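The quote that made me write this was for one arm, one gripper and something called an "integration allowance". The arm took up a single line. The allowance ran to a page and a half, and nothing on that page and a half had a price against it that you could hold anyone to.

I buy things for a living. Shelving, label printers, vans, once a second-hand baler from Livberg that is still going. I have been asked three times now to plan for a picking cell in our returns shed, and three times I have sent the paper back. People upstairs think I'm against robots. I'm against buying the cheap half of a thing and finding the other half under "sundries" in November.

Take the sums as they are usually shown. Jismont, who are no worse than the rest, gave us a payback chart based on 200 picks an hour, running two shifts, with no stoppages. I asked what was being picked. Cartons, all the same size, set out in rows. We don't get cartons in rows. We get a tub with a kettle lead in it, half a board game and a coat somebody has changed their mind about. I asked for the chart again with our goods on it and was told that would need a paid study.

The study was £3,000. Fair enough, a person's time costs money. But then it should go at the top of the budget with a line after it saying "stop here if the answer is no". I have yet to see that line in any plan put in front of me.

Then there is the list of what gets left out. Fixings. A bench that doesn't move. Spare cables, which wear out faster than the arm does. Spare fingers for the gripper. Somebody's wages while they sort out why it worked on Friday and won't on Monday -- and it is always somebody good, taken off something else. Furkeo wanted us to sign for five years of support and could not tell me who would turn up in year two. Seixas at least put a name on the form, though the response time was six working days, and a returns shed with six days of tubs in it is a fire risk.

My rule is dull. Whatever the arm costs, I won't sign until the rest of the table has been priced by someone who has stood at one.

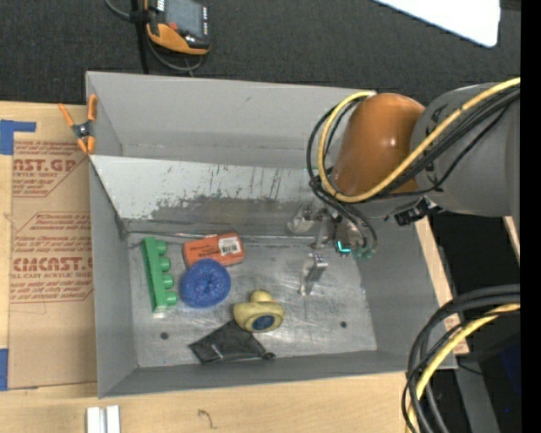
**Finlay Tosh**
*Purchasing manager, returns and warehousing*

Look at the work at hand and price it honestly. A green block with pegs, a box with a barcode on it, a yellow duck-like toy, something black and shiny that may be a pouch. One tub, and not a full one. Round it you have a spring clamp, blue tape, a handheld controller and a good deal of cable, and I'd bet hardly any of that would get its own line on a quote.

Vasco Torres, who runs our maintenance side and disagrees with me on most of this, says every machine we own started out with tape and clamps. He's right about the baler. But we paid baler money for it, and it had one job.

So my answer for next year is the same. Rent before you buy, for a whole season, with our own returns in the tub. Put the bench, the cables and the wages on the same sheet as the arm. If the supplier won't rent, ask why, and write the reply in the margin where the finance people will see it.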